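Ticket 170: Low hum on every recording made with the Vinex mixer
Status: Solved
Opened by: Aiman Majimbun
Assigned to: Haziq Chin
Category: Audio / mixers and interfaces
Opened: June 12, 2022

Hello support team! First of all, I love this mixer. We bought it in January for our evening choir and it has made our rehearsal recordings sound so much better than the phone-on-a-chair method we used before. So please read all of this as coming from a happy owner with one stubborn problem.

The problem is a low, steady hum under everything. It's quiet enough that you miss it while people are singing, but in the rests it's very clear, and our slow pieces have a lot of rests. It's on the main outputs, in the headphones and on the computer recording. The pitch never changes.

Setup: two Matar condenser mics on a stereo bar, one dynamic mic for the piano, Vinex mixer, USB to a laptop, Lumbantobing powered speakers on the main outs. Mixer, laptop and speakers all plug into wall outlets in the rehearsal room. The mic cables are 10 meters long and run along the back wall.

What I tried before writing in:
Muted every channel. Hum still there.
Pulled all the mic cables out. Hum still there.
Swapped the USB cable. No change.
Updated the mixer software to the newest version on your site. No change in the hum, but the new meters are lovely.
Turned the main fader all the way down. Hum gone from the speakers, still in the recording.

Any ideas very welcome. We have a concert coming up and I would love to record it cleanly.

Reply from Haziq Chin

Hi Aiman, thanks for such a thorough report. The fact that the hum stays with all the mics unplugged is a big help and lets us forget about the mics and the cable run for now.

Please try these in order, and change only one thing at a time:
1. Run the laptop on battery with its charger unplugged from the wall.
2. Disconnect both speaker cables from the mixer and listen on headphones only.
3. Put the mixer, the laptop and the speakers on a single power strip.

Let me know what you hear after each one. If you can record a short stretch of silence each time, attach the files and I'll take a look at the frequencies.

Update

I did all of it this evening and had a great time, to be fair. Step 1: the hum dropped a lot the moment I pulled the charger! I would say it went from annoying to barely there. Step 2, with the charger back in: hum is lower, but there is also a thin buzz on top that I hadn't noticed before. Step 3: no real difference from the original, which surprised me – I thought that would be the one.

Silence recordings are attached, labeled by step.
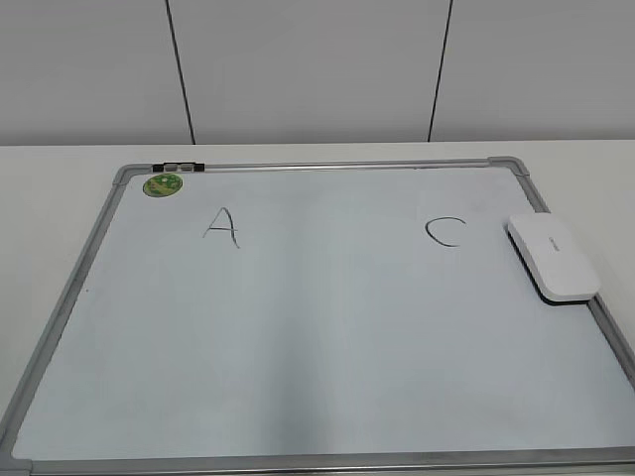
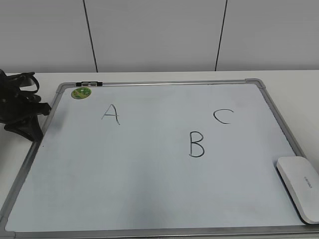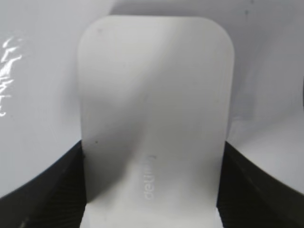

Posted by Aiman Majimbun

One more thing from the same session. The hum is worse when the laptop is charging from nearly empty and better once it is full. I only caught this by accident when I left the recording running through my coffee break, but you can hear the level drop if you put on headphones.

Reply from Haziq Chin

Those silence files are really useful. What you have is two noises on top of each other. The larger one comes in over USB when the charger is connected, and the level following the battery charge fits with that. The thin buzz is a loop between the speakers and the mixer.

For the first, try a powered USB hub with isolation between laptop and mixer, or simply record on battery. For the second, what kind of cables go from the mixer to the speakers? If they are unbalanced (a plug with one black ring), swap them for balanced ones (two black rings). The main outs on your mixer are balanced and so are the inputs on your speakers, so you would get the full benefit.

Update

One black ring! I checked both. They came out of a box of spare guitar cables and I never gave them a second look.

I picked up a pair of balanced cables and the buzz went away right away. I then borrowed a Trollby isolator from a friend who plays keyboards, put it on the USB line, and the hum went too, with the charger plugged in and the battery low. I turned the headphones up further than I would ever normally dare and all I could hear was a little soft hiss and the room fan.

We did a full rehearsal with the new setup. The pauses in the slow piece are properly silent now, and you can hear the last chord fade out all the way. The altos asked for a copy of the file, so that's as good a review as I can offer.

For anyone who finds this later with the same mixer: unplug the laptop charger first. It takes a second and would have saved me two evenings of crawling behind speakers.

Reply from Haziq Chin

Great result, and thank you for writing it up so clearly. I've added the charger test to the top of our hum checklist and will mark this one solved. If the hiss ever bothers you, check that the gain on unused channels is all the way down – on this model they add a little noise even when muted.

Update

Gain on the spare channels was at halfway. Turned down, and the hiss is lower too. Thank you so much, and good luck with the rest of the queue!

Ticket closed by Haziq Chin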